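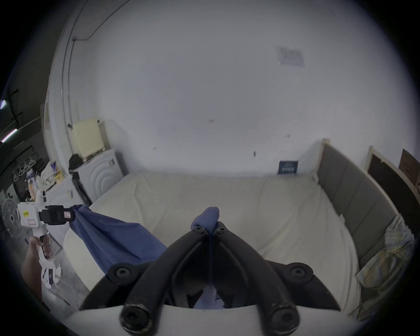 The Brindier airer, and why I stock it

October, by Despina Ene

I've sold drying racks in my little shop for years and I've been let down by most of them, so when a customer begged me to try the Brindier I took one home first. It's been up in my back bedroom ever since (my poor guests!) and I'm very fond of it.

It's a folding floor airer with three shelves and a pair of wings. Opened right out it's 222 cm long, and folded it slides in behind a door. You get up to 40 pegs' worth of socks on the bottom shelf, and the wings lock flat or tilted — I tilt mine for shirts on hangers.

We use our Sârbu dehumidifier on the low setting next to it, and a full load of towels is usually ready by breakfast.

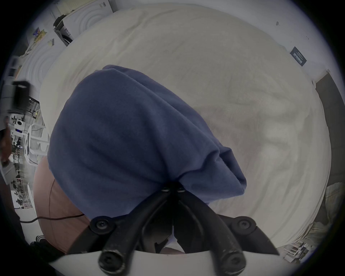 What you get

The airer, two spare feet and a bag of sock clips. The price is 229 lei, and delivery is free in Trikdale. Costel Enache drops them off after four o'clock, so do put a phone number on your order.

The grey one is back in now. The white has sold out again, and Steltar can't tell me when the next lot is due, but I'll happily put your name down. Returns are fine for 90 days, even if you've used it.

We use cookies to remember your basket. Accept or change settings.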